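**Kitchen scale gives me a different answer every time — is it the cup, the scale or me?**

posted in Weighing & Measuring by **Nneka Akande**, viewed 3433 times

I have a small digital kitchen scale, the sort that says "Electronic Scale" on the front and leaves it at that. Square black top, little display, three round buttons, the leftmost one red. It came without instructions, or came with them and I threw them out with the box, which is more my style.

I'm trying to weigh out flour using a light blue plastic cup, because my proper bowls are so big I can't read the display under them. I put the cup on, pour in the flour and get a number. Then I lift the cup off, put it back and get another number. Same cup, same flour. On Wednesday the difference was enough to turn a sponge into something you could have resoled a shoe with.
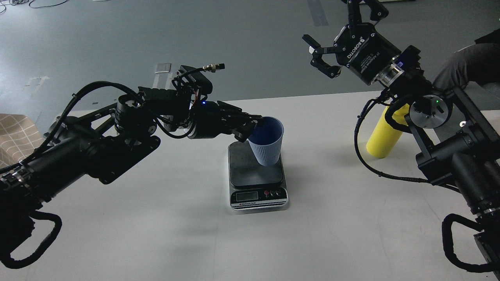 *The cup and the scale, on the white table.*

Things I've already done: new batteries, wiped the top, had a word with it. My sister says I should buy a Merko and stop moaning. I would like to exhaust moaning first.

So, do I weigh the cup and take it off the total? Is there a button for that? And does it matter where on the top the cup goes? It's narrower at the bottom than the top and I tend to plonk it wherever.

---

**Cosmin Munteanu** (369 helpful posts)

There is nearly always a button for that. It's called tare, or zero, and on cheap scales it often shares a button with on/off, so you switch the thing off by accident for the first month and then get the hang of it. I can't tell you which of your three it is. Try them one at a time with nothing on top and see what each one does to the display. One will probably change the units, and if you find yourself in ounces, press it again until you come out the other side.

The order matters more than people think:

1. Put the scale on something hard and flat. A bare table is good. A tea towel, a chopping board with a bit of rock in it, or a tablecloth with a crumb under one corner will all make it lie to you.
2. Switch it on with **nothing on the top**. Wait for the zero.
3. Put the empty cup on and let go of it completely.
4. Press tare and wait for the zero again.
5. Add flour.
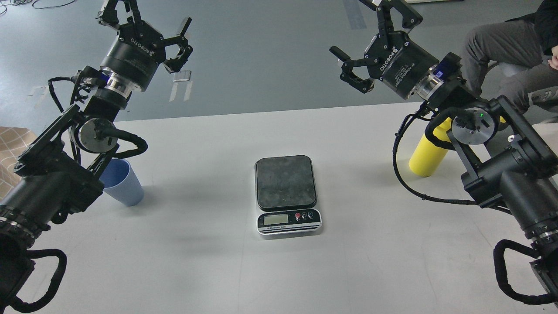

Step two is where I went wrong for years. I used to switch mine on with the bowl already sitting there, and a lot of scales will quietly take that as their starting point. Then you lift the bowl, the display goes to a minus figure, and you start blaming the batteries.

Step three sounds like an insult but I mean it kindly. If you keep a finger on the rim to steady the cup while you pour, you are weighing your finger. A light plastic cup makes it worse, because it feels as though it's going to tip, so you hang on.

As for position, yes, put it in the middle. Most of these have the sensor under the centre, and a load out towards a corner can read a bit differently. On a decent scale the change is tiny. On my old Skevico it was a teaspoon of sugar either way, and I had that scale through two kitchens and a divorce. 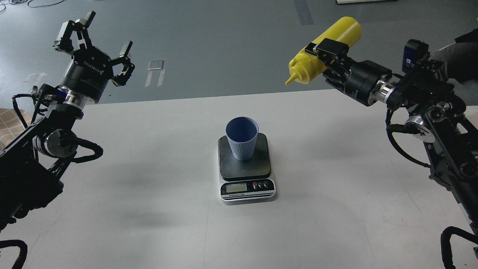 Quick check if you want one: put an unopened bag of sugar in the middle and write the number down. Take it off, let it go back to zero, do it again. Five goes. If the five agree, the scale is fine and the trouble is in the pouring. If they wander, try once more on a different surface before you give up on it. The bag will read a little over what's printed on it, as the paper weighs something too.

---

**pisov_again**

just use cups. my gran never weighed a thing in her life and her cakes were fine

---

**Cosmin Munteanu**

Your gran had also made the same cake 2598 times. Nneka is on her second.

---

**Nneka Akande**

Third, thank you.

Right, I've done the sugar bag. Four goes agreed and the fifth was out by two grams, and on the fifth my sleeve was resting on the edge, so I think we have our culprit. I had also been switching it on with the cup already in place. Every single time. For months.
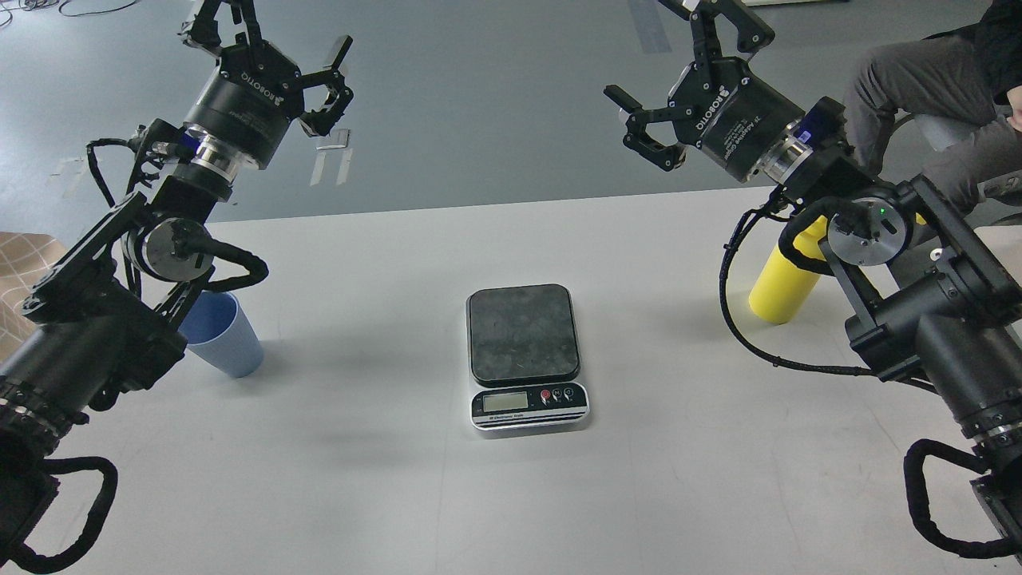
Found the tare button as well, having first found the off button twice. Does it need doing again between ingredients? I'd like to put the sugar in on top of the flour without doing sums, as sums are how the sponge happened.

---

**Cosmin Munteanu**

Yes, press it after each one and it goes back to zero with everything still sitting there. Don't wander off to answer the door halfway through, though. A lot of them switch themselves off after a couple of minutes and forget the lot, and then it really is sums.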